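Chapter 6
What a Demonstration Shows

Robots are bought on the strength of demonstrations. So are lifts, tractors and vacuum cleaners, but a lift that works on the day of the demonstration will probably work the day after, in the building next door, with different people in it. With a robot arm that picks things out of a bin you can't assume this. The earlier chapters dealt with how such a machine finds an object, plans a path to it and closes on it. This one deals with the afternoon when you are invited to come and watch.

We begin with one such afternoon, an open day in August at Iltinden, a small firm on the edge of Irnitz that fits out packing lines. I went with two colleagues, Loan Lò and King-fai Leung, and a notebook ruled into columns. There was coffee and there were slides. The first slide said that the system, which the firm calls Iro, had handled 465 different household products. The second said that it could reach 500 picks an hour.

Loan asked what "handled" meant. The engineer on duty, Chih-ming Liu, gave a straight answer, and I was grateful for it. A product counted as handled if it had been lifted at least once. How many tries it had taken was not part of the figure. The hourly rate, he added when pressed, had been worked out from the fastest single cycle. Neither number was false. Neither would help you decide whether to put Iro on a line where a missed pick means that somebody gets an empty box.

Keep those two questions. What counts as a success, and over what stretch of work was the rate measured? You will ask them at every demonstration you attend, and the answers will seldom be on the slide.

After the slides we were taken through to the cell. A demonstration cell is usually a mixture of expensive parts and whatever was in the cupboard, and this one was no exception. A student of mine once took that as a sign of poor work. I don't. Bins get clamped to whatever will hold them while people are still learning where they ought to go. What you should look at is the load: which objects are in the bin, how they lie, and who put them there.
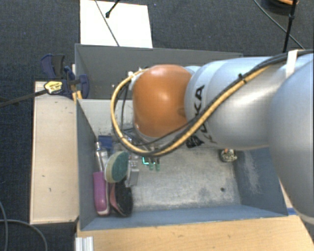
Figure 6.1 The arm over the picking bin at the Iltinden open day. The objects lie together against the left wall.

Consider the load in Figure 6.1 as a test. Parts of it are hard. Shiny, see-through things are a well-known trouble for depth cameras, and the narrow bottle-like object is both. The group is also bunched up, with the oval scrubber resting on top of other items, so that taking one may shift the rest. Against this, most of the bin floor is bare, and the colours differ a good deal from one object to the next. A purple item beside a black brush-like one is a kinder problem than six grey ones of the same shape would be. There is also a wall close by, which may hinder a gripper by taking up room or help it by giving an object something to be pushed against. You can't tell which from a still picture, and you may not be able to tell from one pick either.

We watched for 15 minutes. King-fai kept the tally, using the form printed at the end of this chapter, and his rule was simple: an attempt begins when the gripper goes down into the bin, whatever happens next. The firm's screen counted differently. It began an attempt only once the gripper had closed and felt something. On our sheet the machine missed more often than it did on theirs, and both sheets were honestly kept. We compared them afterwards with Chih-ming, who said he would rather use our rule inside the firm and theirs in the brochure. I put that down here without comment, except to say that you should find out which kind of sheet you have been handed.

Between runs somebody reloaded the bin. This is the part visitors tend to miss, as it is when they turn round to talk. Watch the hands. Are the things tipped in from a box, or set down one at a time? Is a bottle laid with its cap towards the arm? Does an object that gave trouble in one run quietly stay out of the next? None of this need be cheating. People who work with a machine every day learn what it likes, and they hand it over without thinking, much as you might turn a mug so that a guest can take the handle. But the machine then gets credit for work done by a person, and on your site that person may not exist.

Towards four o'clock Loan asked whether she might load the bin herself. There was a pause, and then they let her. I would judge an open day largely by that moment. Some firms refuse and give safety as the reason, which may well be true, though there is seldom a safety reason against letting you choose the objects and having their own staff put them in. Ask for that instead.

I have been told that this is a sour way to treat people who have laid on coffee. Dalia Abdel Rahman, who read a draft of the chapter and has run open days herself, thought I was too hard on the slides and too soft on the visitors. Most guests, she wrote in the margin, ask how fast it goes and then how much it costs, and a firm can't be blamed for answering what it is asked. I think she is right about the guests. A good part of this chapter is meant to make you a more awkward one.

In Section 6.1 we define an attempt, a pick and a cycle, and show how nearly 15 minutes of the same footage can be made to give three different success rates. Section 6.2 is about choosing objects, and draws on the list Boonmee Ratanaporn drew up for the Cheung packing trials. Section 6.3 covers the reload, and what to write down while it is going on. The exercises ask you to attend a demonstration of your own. It need not be a robot - a dishwasher in a shop will do for the first two - but you must take the form with you and fill it in on the spot, before anyone gives you a brochure.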